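Simulate first, then spend

I have been building a gripper at the Kemport shared workshop, and I now think anyone doing the same should render the job before buying parts. My first set of printed fingers cost me 68 pounds and went in the bin. The model costs only evenings. A small blue servo with a white horn is a fair test piece, as the wires and plug leave fewer good places to grip.
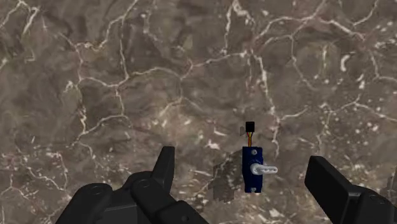 What the model leaves out

Friction, mostly. Magnus Dunbar ran 100 grasps on screen and trusted none of them until he had tried the bench. I agree with him.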